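4.2 Where the cup goes when there is a tray

The part of the Lestdale study we most enjoyed analyzing was also the simplest. We gave each household a tray, a cup and a saucer, and asked them to set out a drink for one person at their own pace. Over 14 weeks we collected 780 settings from 60 households, and the variety is wonderful! People who own nearly the same dishes lay them out in strikingly different ways, and they tend to stick to their own way from one week to the next.

We had expected the tray to act as a container, with everything for the drink placed inside its rim. Many settings did follow that pattern. A second group, which we call "beside-tray" settings, treated the tray as a neighbor to the cup (Figure 6). The saucer stays on the bare table, close to a corner of the tray, and the tray is left for smaller or lighter items.

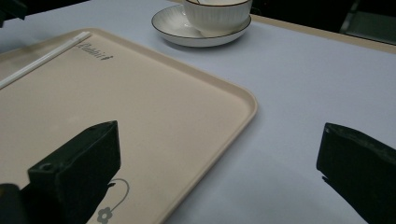 Figure 6. A beside-tray setting: ribbed white cup and saucer on the tabletop, near the rounded corner of a beige tray marked "Rabbit".

Two details of this layout deserve attention. The cup has its own saucer, so it already has a base and a border of its own, and the tray adds little to it. The thin white straw or stick, by contrast, lies along the tray's rim, nearly parallel to it. We saw this lining-up again and again with long, narrow items, and it fits nicely with what Vasilakis found in her earlier work on cutlery drawers in Beverel: people like to give a slim object an edge to follow.

Printed decoration may matter too. In the October interviews, several participants told us they disliked covering a word or a drawing on a tray, and one described moving her cup to the table for exactly that reason. Our coding sheet had no entry for this, so we can't say how common it is. We would love to see it tested with plain and printed trays of the same size.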